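The Drawer of Cords, Reopened

Monen Street Mending Newsletter
February 16, 2026

Back in November I wrote that I would spend the winter learning to look after rope and cord properly, and that I would report on my progress by the new year. It is now the middle of February. The progress is as follows: I own more cord than I did, I have thrown away less of it than I promised, and I can tie 4 knots without looking at the booklet, one of which is the granny knot.

Several readers wrote in after that item. Most wanted to know what to do with the drawstrings, bag ties and short black lengths that come off dead luggage and retired sweatshirts. I have a drawer of these. I suspect everyone who subscribes to a mending newsletter has a drawer of these, and that the drawer sticks, and that what it sticks on is cord.

So this month's item is about the drawer.

I started by tipping it out on the dining table, a thing I recommend doing early in the day and well before anyone wants to eat there. What comes out is a single object. You put in thirty separate strings over the years, politely coiled, and they spend the dark hours getting to know each other. Do not pull. Pulling is how you turn a tangle, which is loose and mostly air, into a knot, which is neither. Spread the whole mess flat, push it outward from the middle with your fingertips, and look for an end. There will be fewer ends than seems mathematically reasonable. Take one that lies on top and walk it back under and over whatever it crosses, and leave the middle of the heap alone until it has nothing left to hide behind.

I was raised in Gerkdale, where the accepted method was to hand the tangle to the youngest child and close the door. It worked, up to a point. I was the youngest child, and I can tell you that the point was scissors.

The cords with hardware on them deserve to be done first. A metal ring or a cord lock adds weight and gets hooked on its neighbors, and it also hides things. Strands pinched together under a clamp look like one strand until you follow each of them down and find that they have very different plans. I lay these out with the loop away from me and the loose strands toward me, then fan the strands apart so that none of them crosses another. That's the stage at which you can see what you have: which strand ends in a knot, which has gone to fuzz, and whether the whole thing is a drawstring or just something that used to be near one.
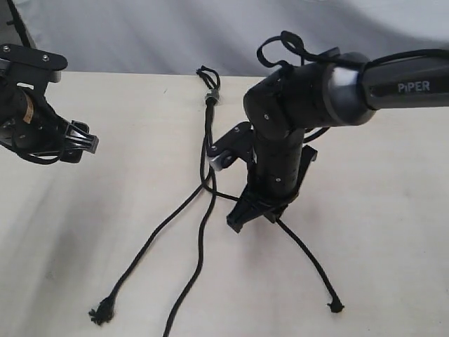
Ends are where cord goes wrong. A knotted end will usually look after itself for years, provided the knot was snugged down when it was tied and has been left in peace. A frayed end gets worse every time you touch it, and you will touch it, because fiddling with a frayed end is one of the few free pleasures left. You have 3 choices.

The first is to cut it back to sound cord and tie a plain overhand knot close to the end. This costs you a little length and takes less time than reading this sentence twice. I do it to nearly everything.

The second is whipping, meaning that you wind thin thread tightly around the end and bury the tail. It looks wonderful. It looks like something off a ship. My first one took most of an evening and slid off in one piece when I held it up to be admired, like a tiny sleeve. The trick, which the booklet mentions in a footnote, is to wax the thread and haul every turn tight before laying the next one against it.

The third is heat, and only for synthetic cord. Cotton does not melt; it burns, and then you have a different newsletter. If you aren't sure what a cord is made of, treat it as cotton and tie the knot. If you are sure, trim it clean, work outdoors or by an open window, keep the flame beside the end and out of it, and let it cool before you touch it. I have a small round blister that would like me to repeat the last part.

Then comes storage, on which I hold firm views of very recent date. Coiling around the hand and elbow puts a twist in every turn, and the cord saves those twists up for you. Figure eights are better. For anything under 70 inches I wind a figure eight around thumb and little finger, take the last few inches around the waist of it, and tuck the tail through. Longer pieces go around a scrap of cardboard with a notch cut in each end. I tried the Lullix winding cards, which are handsome and come with a place to write the length, and I have now misplaced the lot. The cardboard I can find at any time, as it is ugly and everywhere.

Label the length. It feels excessive and it will save you from unwinding four bundles to discover that none of them goes around a laundry bag.

A few of you asked about a bulk spool. I did buy one, from Barbu, a black braid, 330 feet of it — the size below was sold out, and I was feeling optimistic. I have used enough to replace the drawstring in one pair of pajama pants. The rest is available to any reader who can collect it, in whatever length you like, ends finished by me if you aren't fussy.

What to throw out is the harder question. Anything stiff, anything sticky, anything that sheds when you run it through your fingers. Cord with a flat or mushy spot in it can go too, or be cut at the bad place and become two short cords, and I would like you to be stronger about that than I have been. A piece too short to tie around a jar has had its career. Take the rings and locks off before you bin it, though, and keep those in a lidded tin, where they will rattle in a productive-sounding way.

The drawer now closes. It closed for the whole of last week, in fact, until I put the spool in it.

Next month: zippers, and why I have been putting off writing about zippers. If you have one that has split its teeth, bring it along on mending night and don't try to fix it first.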